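Home | Tickets | Open | Closed | Search

Gripper slips on acrylic panels — hand-held demos
August 28, 2020, by Detlef Kasten

Hello all, me again! I'm still teaching the panel task on the Nunora setup, two hand-held grippers, one on the upright edge of the sheet and the other steadying it. I recorded 16 demos and the replay failed on nearly all of them. The arm closes short of the edge and then lifts nothing at all (very smug about it, too).

Tried so far: wiped the finger pads, redid the width calibration, restarted the Brindonum recorder. The width log still jumps by up to 3 mm while I'm holding perfectly still — so I don't think it's my wobbly hands this time. Swapping left and right grippers made no difference either.

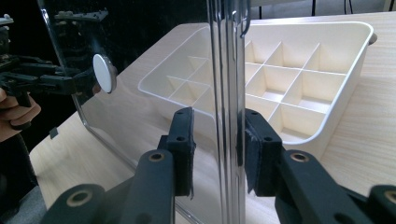

My hunch is the tracking gets muddled by reflections in the clear sheet, a bit like the trouble we had in January with the glossy Panberg lids. I'd like to try matt tape down one side and record another batch before anyone touches the firmware. Does Altıntaş still have the old width filter settings? If so, please attach them to this ticket and I'll run both versions.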